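Bench notebook, Nallex pack room
September, started 7.40 am

Paddle line again. Ersoy order is 2,838 sets, bat in zip cover, cover in carton. We've hand packed 1,000 so far. Rest is meant to be shared between the robot bench and the two hand benches.

What's changed for people since we started
- Hand benches no longer do the plain cartons, those go to the arms first. So what's left for people is the fiddly stuff and the rework. Fair complaint from the arvo crew: all the hard ones, none of the easy ones, same target. Need to redo the target, not just talk about it.
- Sore wrists down acording to the sheet. Sore necks up. I reckon it's the watching. Rotate off the monitor stool every hour, smoko counts.
- Whoever runs the bench now gets called operator but is still on packer rate. Raised it with Donent (labour hire), no answer yet.
- Talking across the bench has dropped right off. Stool faces the wrong way. Turn it round.

Bench notes
1. Startup check, both sides, same as last week. Fine.
2. Left opens the cover, right brings the bat. Don't let anyone reach in to help the flap over, hit pause first. Twice this morning someone did it out of habit.
3. Lining side up or it's a reject. The mesh pocket wants to sit flat before the bat comes across. Hold the bat with the rubber sticking out, handle down to the table.

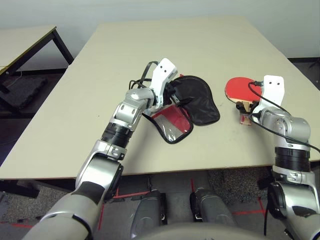

4. Closing. Zip still done by hand. 13 stuck zips in the first tray, all the same corner, put aside for the Nolel rep to look at.
5. Count at lunch 495, incl. hand benches. Don't put this up on the board as a robot number, people notice.

To do
- new target for hand benches, before the next roster goes out
- chase Donent re rate
- ask arvo crew what they want to keep doing themselves. Should of asked in week one
- more trays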